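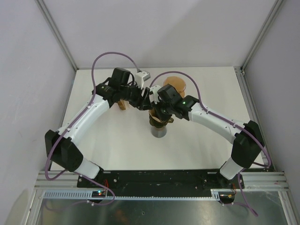
From: Rosario Marchetti
To: home brewing list
Subject: Re: Folding papers for a one-cup dripper

Danai Mavromatis wrote on Wednesday:

> I got a small dripper as a present and I have been using it with
> flat brown paper, cut and folded by hand. My trouble is that the
> paper will not stay put. It leans to one side, a flap ends up over
> the rim, and when I pour, some of the water goes down between the
> paper and the wall. I get a weak cup and a wet counter.
>
> Do I need to buy the shaped ones? I still have most of a pack of
> 500 flat sheets from Zarkport and I would like to use them up.
> Also, does it matter what the dripper stands on? I have been
> setting it on a mug that is a little too wide.

Danai,

You don't need to buy anything. I went through a pack of flat sheets last year and have a second one open now. Brown paper works fine if you fold it well and give it time to settle into the dripper. Most of the trouble I had was from rushing the part before the water.

Your last question first. Yes, it matters. If the mug is too wide, the dripper tips when you press on the paper, and you end up chasing both of them. Find something narrow and heavy that holds the dripper upright by itself. A plain metal cylinder is good for this, and so is a short straight jar. Do your seating on that, then move the dripper to the mug when the paper is in. I used a Costa canister for months with the lid off.

The way I do it now:

1. Clear a space on the counter and put the stand in the middle of it, away from the wall. You want room for both elbows. Set the dripper in the stand and press down once to see if it rocks.

2. Fold the sheet in half, then in half again, and run a fingernail down each crease. Open one pocket so you have a cone with three layers on one side and one on the other. If the sheet is square you will have corners sticking up past the rim. Leave them until the end.

3. Hold the paper from both sides, one hand left and one hand right, and bring it down over the dripper. With one hand it always went in crooked for me. Keep hold of the upper part while you look at where the folds are going. If a flap is hanging over the outside of the rim, lift the whole thing and start the step again. Pushing the flap in afterward only puts a new crease in the wall. 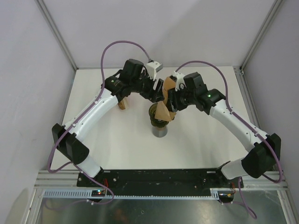
4. Let go with one hand and use a finger to press the point of the cone down to the bottom. Work up from there, smoothing the paper against the wall. The thick side will want to spring back. Hold it for a few seconds.

5. Rinse with hot water before the coffee goes in. Pour slowly at the center, then around the wall. The paper should cling after that. Empty out the rinse water.

6. Trim or fold down the corners. I fold them outward. My wife trims hers with kitchen scissors, and her counter is cleaner than mine.

On the paper itself, the Zarkport sheets are stiffer than the Pulero ones, so they hold a crease better but take longer to lie flat. If yours have been stored rolled up, put them under a heavy book overnight. A crumpled sheet is usable for most things, but I wouldn't start with one while you are learning the fold.

If the dripper is see-through plastic, you have an advantage — you can look through the side and find the gaps before you pour. I learned on a ceramic one and had to guess.

Someone asked last month about the Zinivano dripper and whether flat sheets fit it. They do, but you need to fold the second crease a little off center, because the cone is steeper. I can write that up separately if there is interest.

Let us know how the next few cups come out, and what you end up using for a stand.

Rosario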